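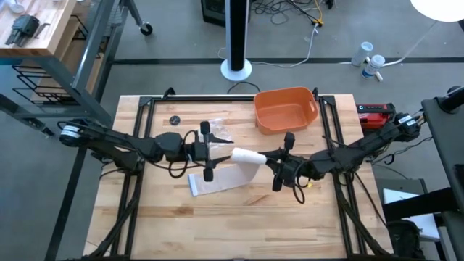

Automation at the Sustenitz site: questions from packing and supply staff

What is being automated?
Two-arm stations are taking over part of the unwrapping and sorting of consumables before they go to the floor. The work is soft and irregular, and that decides the pace. A paper towel roll held in one gripper can trail a long strip onto the tabletop, and clear plastic wrapping ends up crumpled beside the arms. Both conditions count as normal operation and do not require a stop.

Will positions be cut?
No positions in consumables are being removed under the current plan. Two posts per shift change title to station attendant. Pay grade stays the same through May, when the grading is reviewed with Espinoza, the staffing contractor.

What does an attendant do?
Loads stock, clears wrapping, restarts the cycle after a fault and records the fault code in Drerkalora. Attendants do not open arm housings or reroute cables. Those tasks belong to Hetilum service technicians.

Can I reach onto the table while the arms are powered?
No. Press hold, wait for the steady light, then reach in. A paused arm is still a powered arm — the hold light is the only valid signal.

How much work do the stations handle?
The target is roughly 3,000 items a week. Anything above that stays with manual packing, as do glass, liquids and open cartons.

Is my performance measured by the station?
Drerkalora logs cycles and faults by station number. It does not store badge numbers, and supervisors see weekly totals only.

What training is required?
Two sessions, both on paid time. The written check has a pass mark of 80 percent and can be retaken.

Who do I contact if a station behaves unexpectedly?
Press the emergency stop, leave the stock where it is and call the shift lead. Do not restart until the lead has signed the fault entry.

Last updated December 28, 2021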